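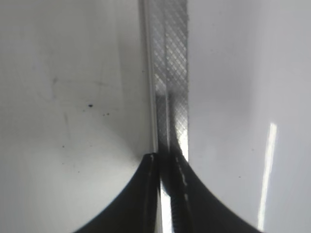 De : Pilar Leiva
Objet : Re: [masanja-util] Tri numérique des cotes composées
Date : 12 avril 2021

Bonjour,

> Après import du fonds Kallside, les cotes « K 2/20 » et « K 2/181 »
> sortent dans le mauvais ordre : 181 passe avant 20. Le champ est
> pourtant déclaré en tri naturel. Est-ce un défaut de l'index ou de
> la locale ?

Ni l'un ni l'autre. Le tri naturel ne s'applique qu'au premier segment ; tout ce qui suit la barre oblique est comparé comme une chaîne. Le comportement est documenté, assez mal, dans l'annexe sur les index.

Deux solutions :

1. Créer un champ de tri distinct, alimenté à l'import, avec chaque segment complété par des zéros à gauche (K 0002/0181). Quatre positions suffisent tant que la dernière cote reste à quatre chiffres ; chez nous, elle est à 1 185.

2. Déclarer la barre oblique comme séparateur dans le profil Gimgate, puis reconstruire l'index complet. La reconstruction partielle ignore ce paramètre.

Nous avons retenu la première pour Nunumcombe : la cote affichée n'est pas modifiée et l'export EAD reste conforme. Attention aux cotes bis, à traiter par un suffixe après le remplissage.

Je peux envoyer le script à qui le souhaite (Perl, sans dépendance).

Cordialement,
P. Leiva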